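In April I spent a day at Clalley, a private digital forensics lab on the edge of Brurkosdale that takes work from defense firms, insurers and two county courts. They open the building to lawyers once a year. I signed up through my office and drove over with a colleague, Přemysl Bartoš, who handles most of our appeals.

Sign-in was at 9:15. We left our phones in lockers at the front desk, along with smart watches and, in Přemysl's case, a hearing aid charger that the desk clerk had to ask someone about. There were 42 visitors, split into groups. Ours was mostly public defenders and a few paralegals.

The first stop was intake. Every device that comes in gets a bag, a number and a paper form, and the form stays with the device until it leaves. The lab took in over 3,000 items last year, most of them phones. The intake manager showed us a form with a gap in it, names blacked out. A detective had signed a tablet out one afternoon and the next signature was from the following morning. The tablet's contents were never used at trial. She said she sees a gap like that every month or so, and that lawyers on both sides often miss it because they ask for the report and forget to ask for the forms.

Next came a talk by Oldřich Kopecký, the senior examiner, on location records. He kept to one old case, a burglary appeal he calls Slanina after the street where it happened. The police had placed the defendant's phone near the house using tower records alone. Kopecký's team went back to the phone itself and pulled 649 location points for the same evening. Most of them came from a parking lot across the river. The tower had been covering both sides of the water.

He was careful about what this did and did not show. The points tell you where the phone was. Someone still has to put the phone in a person's hand, and in Slanina that came from a string of typed messages and a voice call to the defendant's sister. The conviction was set aside and the state did not retry it.
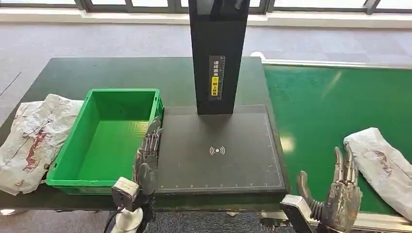
**Category: Tools and Software**

After lunch we saw Jedeck, the program Clalley uses to line up records from different sources on one timeline. It reads phone backups, car systems, doorbell logs and fitness bands. The demo used made-up data and ran slowly, but the idea is simple enough. You pick a window of time and every source that has something to say about it appears in its own row.

Clock settings took up most of the questions. A doorbell in the demo was set 4 minutes fast, and until that was corrected it looked as if a person had arrived before leaving home. Jedeck lets the examiner shift a source, and it keeps a note of who made the shift and when. I asked whether that note goes into the report sent to the other side. It does, but as an appendix - so read the appendix.

Costs came up last. Clalley charges by the device for copying and by the hour for analysis, and court-appointed lawyers get a lower rate if the judge has signed the funding order before the work starts. Přemysl has had orders come through late and was told the lab can hold a device in storage while it waits, without opening it.

We were out by 3:30. I came home with a sample preservation letter and a copy of the blank intake form, and both are now in the shared folder under Experts. The sign-up list for next year's visit is kept at the lab's front desk, and they prefer a phone call to email.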